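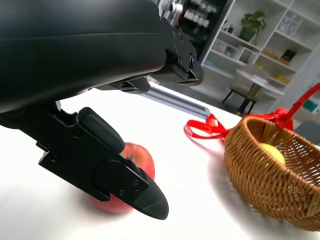
Progress report: school orchard and fruit storage, Otthorpe

Prepared by Siebe Verbeke for the Howells Fund
Period: spring until end of August

1. Where we are now

The planting is finished. In the last report I wrote that the lower field was too wet for the young trees, and we were waiting for the drainage. The ditch was dug in April by Arwel Lewis and his son, and the water now goes to the stream as it should. We planted 90 trees in total, all apples on a half-standard rootstock. Four of them did not come into leaf and the nursery has agreed to replace them in the winter without cost.

The older trees along the wall, which were there before the project, gave more fruit than we expected. They had not been pruned for many years. Emlyn Rosser did the first pruning in the winter and will do the second part next winter, as it is not good for an old tree to lose too much wood at once.

2. Work with the school

Efa Dafis has brought her class of 29 pupils to the orchard every second week during the summer term. The pupils measured the growth of the new trees and wrote the results in a notebook, which stays in the shed. She asked me to mention that the walk from the school takes longer than we planned, so the time in the orchard is rather short. For the next term she would like to come for a full afternoon. I support this and it does not change the budget.

The tasting day was moved from July to the autumn. In July there is nothing to taste, and this was my mistake in the first plan.

3. Storage

The old dairy is being changed into an apple store. The walls are cleaned and painted with limewash. The racks are ordered but not delivered, and the supplier gives me a new date each time I call. If they do not arrive before the main picking we will borrow trays from the growers in Zerkville, who have already said yes.

Haziq Ong has looked at the ventilation. His advice is to make a second opening low in the north wall, so the cold air can come in at night. He also advises to keep the early varieties apart from the late ones, because the early ones ripen quickly and make the others ripen also. We will follow both points.

4. Money

From the amount for this period we have £1,650 left. Most of it is reserved for the racks and for the door of the store. The fencing cost £100 more than the estimate, as the deer came in on the east side and the fence there had to be higher. I have taken this sum from the line for tools, where we spent less. All receipts are in the folder which I sent with the last email.

5. Difficulties

We had some canker on two of the wall trees. The branches were cut and burned. The dry weeks in June were also hard for the new trees, and we carried water by hand from the stream until the pump from Cilo was repaired.

6. Next steps

- Picking of the early varieties, then the tasting day with the parents
- Second opening in the north wall
- Labels for every tree, written by the pupils
- Replacement of the four dead trees in winter

One question for you: may we use what remains from the door line for a second water tank? I would need an answer before the end of September, as the price is valid only until then.

Siebe Verbeke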